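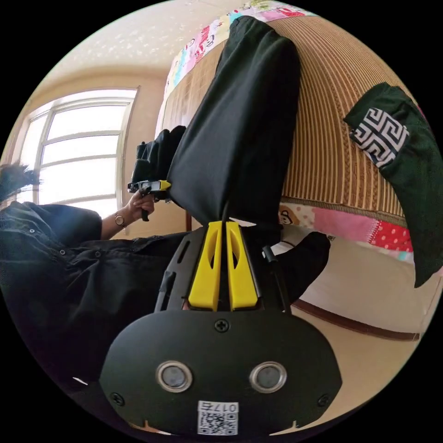
Community News

Stesside laundry room to fold for 88 households

The shared laundry room at Stesside will start a folding service in August, Kullier said on Sunday. Residents drop off clean clothes by 60-litre bag and collect them folded the same evening.

Black garments are sorted separately -- trousers, shirts and anything else dark go in one batch. Staff straighten each piece, bring the legs or sleeves together and fold it in thirds.

"Dark clothes take the longest to pair up and put right," said Merja Lindqvist, who runs the room for Kullier. "We do those first."

The room has space for 200 folded items at a time. Bags are handed in at the side door before noon.

Press contact: Imre Sipos, Kullier

Print this page | E-mail this page

Related items
Heiskanen supplies new shelving
Stesside drying room hours

© Kullier | Contact us | Back to top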